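Tapis de salon Volivik — grand format, tons crème, beige et gris-bleu

Référence 759
Collection Volivik, éditée par Jundari
Disponible en magasin à Olville et à la commande

Présentation

Le Volivik est un grand tapis de salon à motifs, dans des teintes claires et peu contrastées. Il est prévu pour couvrir la zone de passage et de détente devant les meubles, canapé, bibliothèque ou buffet, et pour rester en place toute l'année. Le dessin est volontairement fondu. De loin, on lit surtout de larges zones claires ; les motifs apparaissent quand on s'approche.

La collection compte 7 coloris. Cette page concerne uniquement le coloris Brume, le plus vendu au magasin d'Olville. Pour les autres, demandez le nuancier à l'accueil ou faites-le envoyer avec les échantillons.

Coloris et dessin

Le fond est crème et beige. Des bandes diffuses, brun clair et gris-bleu pâle, traversent le tapis sans bord net. Le passage d'une teinte à l'autre se fait progressivement, ce qui permet d'associer le Brume à un parquet clair comme à un carrelage gris. Sur un sol très foncé, le contraste avec le bord du tapis est plus marqué ; certains clients le recherchent, d'autres préfèrent alors le coloris Argile.

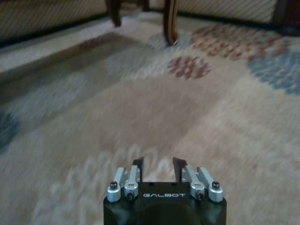
Coloris Brume, grand format, posé jusqu'aux meubles.

Les teintes varient légèrement d'un bain à l'autre. Si vous prévoyez deux tapis dans la même pièce, ou dans un salon et une entrée qui communiquent, commandez-les ensemble et signalez-le au moment de la commande. Nous demandons alors à l'atelier deux pièces du même bain. Un deuxième tapis commandé plusieurs mois après le premier peut présenter un écart visible, surtout dans le gris-bleu.

L'éclairage compte aussi. Sous une ampoule chaude, le gris-bleu tire vers le gris et le beige devient plus doré. À la lumière du jour, côté nord, c'est l'inverse. Nous conseillons de regarder l'échantillon au sol, à l'endroit prévu, le matin puis le soir.

Caractéristiques

Type : tapis tissé à motifs
Usage : salon, séjour, chambre
Velours : polypropylène frisé, thermofixé
Trame : jute et coton
Hauteur du velours : 7 mm
Finition : surjet ton sur ton sur les quatre côtés
Envers : brut, sans enduction
Chauffage au sol : compatible, basse température uniquement
Usage extérieur : non
Pièces humides : non

Formats

Petit : 65 × 130 cm. Descente de lit ou entrée.
Moyen : 160 × 230 cm. Convient sous une table basse, les pieds avant du canapé posés sur le tapis.
Grand : 200 × 290 cm. Salon courant, canapé trois places et un fauteuil.
Très grand : 240 × 340 cm. Toute la zone salon, meubles compris.

Les dimensions sont données bord à bord, surjet inclus. Une tolérance de 2 % est admise sur chaque côté, comme pour tous les tapis tissés de la collection. Si le tapis doit entrer exactement entre deux meubles ou contre une marche, prévoyez un jeu de quelques centimètres.

Le dessin est mis à l'échelle pour chaque format, sauf pour le petit, qui reprend une partie du dessin du format moyen. Les bandes n'y tombent donc pas au même endroit.

Choisir le bon format

L'erreur la plus courante est de prendre trop petit. Un tapis qui s'arrête avant les meubles donne l'impression de flotter, et ses bords se retrouvent dans le passage. Avec le Volivik, dont les bandes sont larges, un format trop réduit coupe aussi le dessin.

Avant de commander, tracez l'emprise au sol avec du ruban de masquage. Laissez-la en place une journée. Vérifiez l'ouverture des portes : avec un sous-tapis de 3 mm, comptez une épaisseur totale d'un peu plus d'un centimètre. Une porte qui frotte déjà sur le sol devra être rabotée, ou le tapis décalé.

Dans une pièce carrée, le format moyen se place souvent mieux au centre. Dans un salon en longueur, le grand format se pose parallèlement au canapé, les bandes courant alors dans le sens de la pièce.

Pose

Le tapis est livré roulé, velours à l'intérieur, sous film plastique. Ouvrez le film avec des ciseaux à bouts ronds, jamais au cutter. Déroulez-le sur un sol propre et sec et laissez-le à plat. Les plis de transport disparaissent en quelques jours dans une pièce chauffée normalement. Pour aller plus vite, retournez les coins vers l'envers et posez dessus un objet plat et lourd pendant une nuit.

N'utilisez pas de fer à repasser ni de nettoyeur vapeur pour aplatir les bords. Le velours est thermofixé et une chaleur trop forte le marque définitivement.

Sur parquet, carrelage ou stratifié, un sous-tapis antidérapant est nécessaire. Nous proposons le modèle Sukprasert, vendu au mètre et coupé en magasin. Il se découpe 2 cm plus court que le tapis de chaque côté, de façon à ne pas dépasser. Sur moquette rase, prenez la version à deux faces adhérentes. Sur moquette épaisse, la pose est déconseillée — le tapis gondole au passage.

Entretien courant

Aspirez une à deux fois par semaine, brosse relevée, dans le sens du velours. Évitez les brosses rotatives, qui tirent les boucles et font pelucher la surface. Le premier mois, un léger dépôt de fibres est normal. Il vient du tissage et diminue à chaque passage.

Faites pivoter le tapis d'un demi-tour tous les six mois. Sur un fond clair, les zones de passage se voient plus vite que sur un fond sombre, et la rotation répartit l'usure. C'est également utile si une partie du tapis reçoit le soleil direct.

Si une boucle dépasse, coupez-la au ras du velours. Ne tirez pas dessus.

Taches

Intervenez tout de suite. Absorbez le liquide avec un linge blanc ou du papier, en tamponnant du bord vers le centre. Ne frottez pas.

Café, thé, jus de fruits : eau tiède et quelques gouttes de savon de Marseille liquide, tamponner, rincer au linge humide, sécher à plat.
Vin rouge : eau gazeuse, puis même méthode.
Graisse : terre de Sommières, laisser agir une nuit, aspirer.
Boue : laisser sécher entièrement, puis aspirer.
Cire : laisser durcir avec un glaçon sous sachet, casser, aspirer.
Encre : nettoyage professionnel.

Faites toujours un essai dans un angle. N'utilisez pas de produit javellisé. Ne mouillez pas l'envers : le jute de la trame met longtemps à sécher et peut laisser des auréoles jaunes qui remontent dans les parties crème.

Un nettoyage complet en atelier tous les deux ou trois ans suffit dans la plupart des salons. Le magasin d'Olville assure la collecte et le retour pour les formats grand et très grand.

Prix et commande

Petit : 79 €
Moyen : 289 €
Grand : 459 €
Très grand : 759 €

Prix TTC, coloris Brume, hors sous-tapis et hors livraison. L'échantillon de 20 × 20 cm est gratuit en magasin et envoyé sur demande contre une caution, rendue au retour ou déduite de la commande.

Les formats moyen et grand sont tenus en stock. Le petit et le très grand sont fabriqués par série. La prochaine série est prévue pour octobre ; les commandes passées avant sont servies dans l'ordre d'enregistrement.

Livraison

Retrait gratuit à Olville. Les rouleaux du format grand mesurent un peu plus de deux mètres et n'entrent pas dans toutes les voitures, même sièges rabattus. Mesurez avant de venir.

Livraison à domicile au pied de l'immeuble, offerte dans un rayon de 100 km autour du magasin pour les formats grand et très grand. La montée à l'étage et la mise en place sont en option. Pour la mise en place, la pièce doit être dégagée ou les meubles faciles à déplacer ; nos livreurs ne démontent ni ne déplacent les meubles fixés au mur.

Au moment de la livraison, contrôlez l'état du film et notez toute déchirure sur le bon. Déroulez le tapis dans les trois jours et signalez un éventuel défaut de tissage avant d'y poser les meubles.

Retours et garantie

Vous disposez de 30 jours pour retourner un tapis non utilisé, roulé et emballé. Les traces de pieds de meubles, les poils d'animaux et les odeurs entraînent un refus. Les sous-tapis coupés sur mesure ne sont pas repris.

Le tissage et le surjet sont garantis deux ans en usage domestique. La garantie ne couvre pas l'usure normale, les brûlures, la décoloration due au soleil ni les dégâts causés par un nettoyage inadapté. Pour un usage en bureau ou en salle d'attente, demandez la version renforcée, disponible en Brume et en Argile, avec un délai plus long.

Produits associés

Sous-tapis antidérapant Sukprasert, largeur 120 ou 180 cm
Sous-tapis Sukprasert double face pour moquette rase
Terre de Sommières, flacon poudreur
Housse de rangement pour rouleau, jusqu'au format très grand
Tapis de couloir Volivik, coloris Brume, largeur 65 cm, vendu au mètre

Fiche mise à jour le 30 août 2018. Tarifs valables dans la limite des stocks du magasin.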